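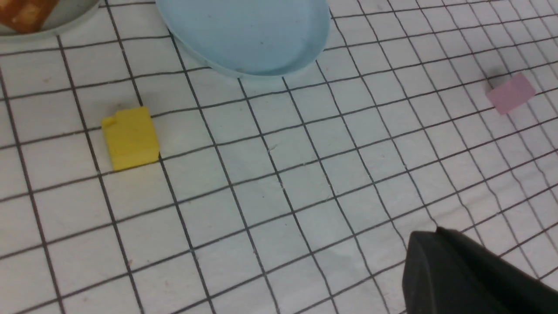

Two wrist cameras go head to head at Cornberg

It has been a busy and rather cheerful December in the Cornberg workshop, where Karabo Swanepoel and Jacobus Potgieter have been trying out two wrist cameras, the Nyaga and the Boteo, on the same arm and over the same sheet of grid paper. Each camera gets 3000 tries at small jobs with toy-sized blocks, a yellow one and a pink one among them, and a light-blue dish. Karabo is rather taken with the Nyaga's wide view, bendy lines and all (the grid does curve slightly!), while Jacobus would happily swap it for straighter edges. Prisuder, who make the controller, have kindly lent it to the pair for 24 weeks.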